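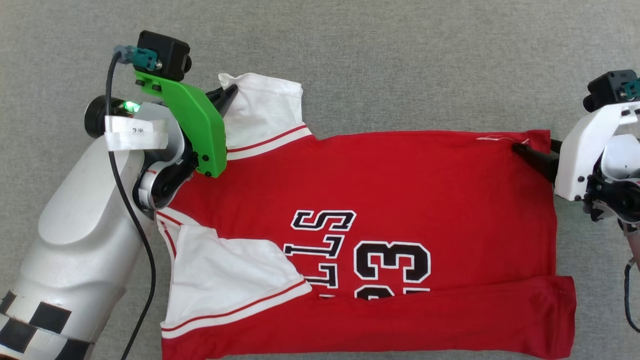

Home | Rooms | Checklists | Contact

Kit room and folding area: safety check
Sallasby Sports Hall, upper floor
Checked by: Nokuthula Mtshali
With: Boyang Hou
Date: 5 May 2026

Mark each item OK, ACTION or N/A. Write a comment for anything marked ACTION.

1. Padded folding surface
OK. Cover is grey woven fabric. Pressed along the seams and corners by hand, no staples or sharp points felt. Brush off lint before shirts go down.

2. Wall behind the folding surface
OK. Plain painted wall, no hooks or nails at head height. The padding sits close up to it, so small items may slip down the back. Check there at the end of each session.

3. Shirts, general condition
ACTION. Red number 23 shirt has what may be a loose thread on the body. Look at it before it is bagged, and trim it if so. Do not pull. Lay the sleeves in first, then bring the body over, so the lettering is not creased hard.

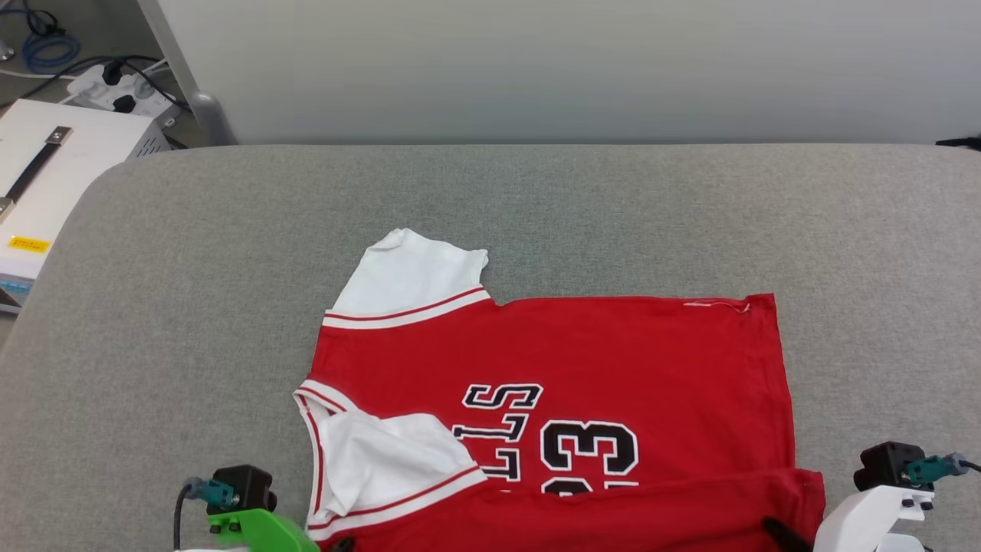 4. Cables
ACTION. One thin white and one thin black cable in the desk area beyond the folding surface. Both should be clipped to the desk frame or run along the wall. Tae-yang Yoon has the clips. Until this is done, walk round by the door side when carrying kit.

5. Desk and chair
OK. Push the office chair fully under the desk when not in use. It is on castors and must not be used as a step. The grey one was tested last September and the gas lift held.

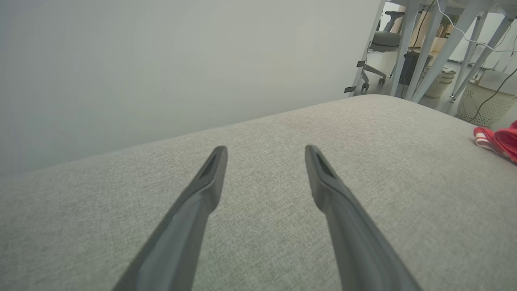 The same goes for any other chair on castors brought up from the office. If you need to reach the top shelf, use the step stool from the store.

6. Way out
OK. Door opens fully. Keep kit bags off the floor on that side.

7. Bag weights
N/A. No full bags in the room at this check.

Items 3 and 4 to be looked at again by Xiaoyan Qin.

Shares 167 | Comments 0
Sallasby Sports Hall | Contact the office | Back to top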